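Kurek carton works, Sturimley: notes from the October open day

Kurek makes folding cartons, the printed paperboard boxes that hold tea bags, tablets, cereal and soap. The works at Sturimley opens to visitors once a year. I had booked the morning tour, which left the gatehouse at 9.15 am and finished a little after noon. The notes below follow the order of the tour, which is also the order in which the board moves through the building, apart from the test room, which we saw early because the gluing lines were being changed over.

Getting there

The bus from the station stops at the foot of the access road and the walk up takes ten minutes. There is no footpath on the last section, and delivery trucks use it constantly. Visitors arriving by car were sent to the lower yard. Closed shoes are required. Hearing protection, a hairnet and a vest are handed out at the gate, and rings other than a plain band have to come off or be taped.

Our group had 16 people in it, the limit for the walkway over the press hall. Kornél Szekeres led us. He spent his first years at the works on the cutting floor and now runs quality, and most of his detail came from those two areas.

Board store

Board arrives as reels and as cut sheets. The sheets come on pallets wrapped in film, and the film stays on until the pallet has been in the store for at least a full day. Paperboard takes up or gives off moisture until it balances with the air around it. If a cold pallet is opened in a warm hall, the outer edges of the stack take up moisture before the middle does, the edges swell, and the sheets go wavy. A wavy sheet will not feed cleanly and will not hold register on the press.

The store is held at one humidity setting all year. Each bay carries a card with the grade, the grain direction and the date of arrival. Grain direction matters more than I had understood. The fibres in board lie mostly along the direction the paper machine was running, so board is stiffer one way than the other. On a tall carton the grain normally runs around the box, at right angles to the main upright creases. This keeps the panels from bulging when the box is full. If the layout is turned to save board, the panels bow, and the saving is lost in complaints.

Two families of board were in the store. One is made from new fibre, white all through or white with a cream back. The other is recycled, grey in the middle with a coated white face. The new fibre grades go to food and medicine jobs. A third grade, named Plirkell on the cards, is a lighter board with a bulky middle layer, on trial for tea cartons. It is thicker than the standard board at the same weight. Szekeres said the stiffness results were good and the creasing results were not yet settled.

Test room

The test room is small, with benches on three sides and its own air supply. Samples rest there overnight before anyone measures them. We were shown four tests.

The first is thickness, taken with a flat-footed gauge at several points across a sheet. The second is bending stiffness: a strip is clamped at one end and the force needed to bend it through a set angle is read off, once with the grain and once across it. The third is crease force. A creased sample is folded to a right angle and held there, and the instrument records how hard it pushes back. A crease that pushes back too hard will spring open on the packing line, and one with no resistance has usually been crushed.

The fourth is the opening force of a finished, flat-glued carton. A carton leaves the works folded flat, and the customer's machine has to pull it open. Cartons stored flat for a long time become harder to open as the creases set. The works keeps samples from every job for this purpose and retests them at intervals.

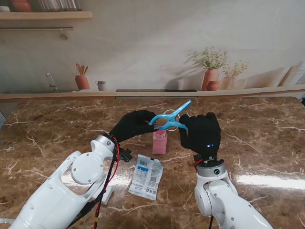 Results are plotted by job and by pallet. One chart on the wall covered a tea carton with a panel height of 297 mm, tall for the type, and its stiffness readings sat well inside the limits until a group of low ones near the right-hand side. These had been traced to a pallet opened too early. The job was not scrapped. The affected sheets were moved to a shorter carton where the lower stiffness was within limits.

I asked whether visual checks were still done by hand. They are, at the start of each pallet and after every stop. The inspector compares a sheet with the signed colour proof under a standard lamp, then folds up one carton from each position on the sheet.

Press hall

The walkway runs the length of the hall at first-floor height. Two offset presses were running and a third was open for a blanket change. The larger press has six colour units and a coating unit, followed by a long drying section. Speech was not possible here, so Szekeres gave his talk beforehand in the stairwell.

Offset printing on board differs from offset on paper mainly in handling. The sheet is stiff, so the cylinders are larger and the path is straighter to avoid sharp bends. The feeder lifts each sheet by suction at the rear edge, air is blown under it, and a row of grippers takes the front edge. Register is set from that front edge and one side. If the board was cut slightly out of square at the mill, every colour still lines up with every other, but the print as a whole will be skewed against the cutting die. This fault is not visible on the press. It appears at the next stage, when the crease lands beside the line it should follow.

Food jobs use inks chosen for low migration, meaning that very little of the ink can pass through the board or rub off onto the back of the next sheet in the stack. The coating on these jobs is water-based. Areas to be glued are left free of coating, and the bare patches can be seen on the flat sheet as dull strips.

Make-ready, the work of getting the press from the last job to the first good sheet of the next, takes up a large share of the shift on short runs. The job going through while we watched was short by the standards of the works, 3,870 sheets including the allowance for waste. The press had finished it before we reached the far end of the walkway.

Cutting and creasing

This was the best part of the tour for me. The tool is a sheet of plywood with slots cut by laser, and steel rules pushed into the slots. Sharp rules cut and round-topped rules crease. Rubber strips on both sides of each cutting rule push the board off after the stroke. Under the sheet is a steel plate with narrow channels fixed to it, one opposite each creasing rule. The rule presses the board down into the channel.

A crease is not a simple dent. Pressing the board into the channel makes its layers separate slightly along the line, and when the panel is folded the separated layers bulge inwards in a neat bead. The outer face then stretches less and the print does not crack. The width and depth of the channel are worked out from the thickness of the board, which explains the trouble with the Plirkell trial. The bulkier board needs a wider channel, and a wider channel makes a less exact fold.

The cut sheet is held together by nicks, tiny uncut bridges made by grinding small notches in the cutting rule. Too few nicks and the sheet falls apart in the machine. Too many and the finished carton has rough edges. Placing them is still done by an experienced toolmaker, and the notches on the tool we handled were fine enough that I had to look for them with the torch on my phone.

After cutting come stripping, where pins push out the waste, and blanking, where the single cartons are separated and stacked. Waste board drops to a conveyor under the floor and goes to a baler.

The tool store is behind the cutting floor. There were 411 tools on the racks, hung on edge and listed by carton style and customer. Tools that have not been used for two years are stripped, the steel is sold, and the plywood is chipped. The drawings are kept.

Gluing

The folder-gluers are long, low machines driven by belts. A blank enters flat, the first and third creases are folded over and back to loosen them, a wheel or nozzle lays glue on the side flap, and the remaining two creases are folded so that the flap meets the opposite panel. The cartons then overlap like roof tiles and travel slowly under a pressure belt while the glue takes hold.

Most jobs use cold water-based glue. Hot glue is used where the board is coated on both sides or where the packer wants a very fast bond. Each glue line is checked by a sensor, and a carton with a gap in the line is thrown out at speed into a bin beside the machine. Crash-lock bases, which snap into shape when the carton is opened, need extra folding hooks and run more slowly. Straight tuck-end cartons with a plain side seam are the fastest work in the building.

The last machine in the row packs the flat cartons into outer cases. The cases must not be filled too tightly. Pressure on the folded creases is one of the main reasons for a high opening force later on.

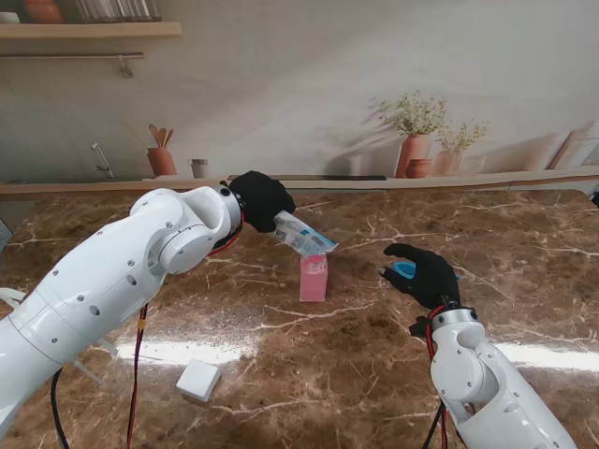

Practical notes

Cost: free, but places must be booked. Booking opens at the start of the month before.

Length: just under three hours, with one stop for tea in the canteen.

Access: a lift serves the walkway. The floor of the cutting area has cable covers across it that would be awkward for a wheelchair, and an alternative route by the tool store is offered on request.

Photographs: allowed in the canteen and the tool store. Not allowed in the press hall or anywhere customer artwork is in view.

Noise: high in the press hall and on the cutting floor. The foam plugs supplied were adequate. Bring ear muffs if you have them.

Food: the canteen serves soup, rolls and hot drinks until 1 pm. The nearest shop is back at the bus stop.

Reading: a printed booklet on carton styles, published by Hivier, is sold at the gatehouse. The drawings of tuck and lock ends are clear and to scale. The chapter on board grades is dated and uses the old weight classes.

The afternoon tour covers the same ground in reverse, starting with gluing. For anyone with a choice, the morning is easier to follow. The baler and the boiler house are not part of either tour, though both can be seen from the lower yard.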